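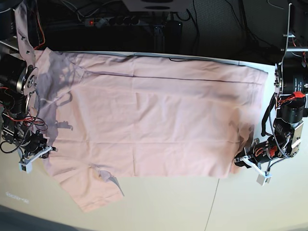 Inspection date: 4 Mar 2025
Site: Lindau, disc room
Equipment: two tower duplicators with autoloader, one disc printer with feeder, one archive reader
Interval: every 2,000 discs or before a big order, which one comes first
Next planned: April

Marks used in this list: OK = in order. W = works, but watch it. R = repair before use. n/a = not on this machine.

The machines are called by the names on their labels, Duneck and Lalley for the duplicators, Rozīte for the printer. The archive reader has no name, so I write "reader".

## 1. Before opening anything

- [x] Last job is finished and the queue is empty. OK
- [x] Power switch off, plug pulled out of the wall. OK for all
- [x] Input and output bins are empty. W

 Comment: In the output bin of Lalley were still three discs from the last job. They were finished and verified in the log, so I put them with the order. Please empty the bin also when the job is small.

- [x] Log of the last job saved to the shared folder. OK

## 2. Power and cables

- [x] Power cord without cuts or hard bends, Duneck. OK
- [x] Power cord, Lalley. R

 Comment: The outer cover is broken near the plug and one can see the inner wires. I took the cord away and put a new one of the same rating. The old one is thrown out. Repaired on the same day, so Lalley may be used.

- [x] Power cord, Rozīte. OK
- [x] USB cable to the computer sits firmly, no adapter in between. OK
- [x] No cable under the wheels of the cabinet. W

 Comment: The network cable of the reader goes very close to the left wheel. I fixed it with a clip to the wall. If the cabinet is moved, somebody must open the clip first.

- [x] Power strip is not connected to a second power strip. OK

## 3. Moving parts of the loader

- [x] Column is clean, no dust on the guide. OK
- [x] Picker goes up and down by hand without noise (power off). W for Duneck

 Comment: Duneck makes a light scratching sound in the upper part of the way. I cleaned the guide with a dry cloth and the sound became less but is not gone. No oil was used. The manual says the guide must stay dry, and we had once a bad experience with oil on the discs.

- [x] Belt is tight and has all teeth. OK
- [x] Picker releases the disc completely. OK
- [x] Picker takes only one disc and not 2. W

 Comment: I tested with a stack of 100 blank discs on each duplicator. Lalley made no mistake. Duneck took a double disc one time, in the lower half of the stack. The discs were from an opened pack and maybe stuck together from humidity. Before loading, please fan the stack with clean hands and hold it only on the edge.

- [x] Door switch stops the movement at once when the door is opened. OK

 Comment: Tested on both duplicators with the power on, hands outside. It must be tested every time, also when the door is "never opened".

- [ ] Emergency stop on the reader. n/a

## 4. Drives

- [x] Trays open fully and close fully. OK for Duneck
- [x] Trays, Lalley. R

 Comment: The third drive from the top opens slowly and sometimes only half. The loader then puts the disc on the edge of the tray and it falls down. I switched this drive off in the software and put tape over the tray. It should stay off until we have a replacement. Please do not take away the tape to "try once".

- [x] Lens cleaned with the dry cleaning disc. OK
- [x] Test write and verify, one disc for each active drive. OK
- [x] Firmware is the same on all drives in one tower. W

 Comment: In Duneck one drive has an older version than the others. It writes without errors. I would not update only for this reason. When the replacement drive for Lalley arrives, its version has to be compared before it is built in, because the software of the loader knows only certain versions.

## 5. Disc printer

- [x] Feeder rollers clean. OK
- [x] Cartridge seated, no ink on the bottom plate. W

 Comment: A little dried ink in the right corner. Cleaned with a damp cloth, gloves on.

- [x] Print is centered on the disc. OK after adjustment
- [x] Vent on the back is free. R

 Comment: A carton of blank discs was standing directly against the vent. I moved it away. Nothing may stand behind the printer, not even for a short time. A hand's width is the minimum.

## 6. Room

- [x] Way to the door is free. OK
- [x] Fire extinguisher hangs in its place, seal not broken. OK
- [x] Long sleeves, scarves and name tags are kept away from the open loader. OK
- [x] No drinks on the cabinet. W

 Comment: There was a ring from a cup on the top of the reader. It is cleaned.

## 7. Counter and result

The counter of Lalley was set to zero after the inspection, the counter of Duneck also. The next check is due when one of them shows 2,000.

| Machine | Result | Open point |
|---|---|---|
| Duneck | May be used | Sound in the guide, double disc |
| Lalley | May be used with one drive off | Order replacement drive |
| Rozīte | May be used | None |
| Reader | May be used | Open the clip before moving |

Still to order: one replacement drive, one pack of dry cleaning discs, gloves in size M. The spare power cord is now used, so one more of it too.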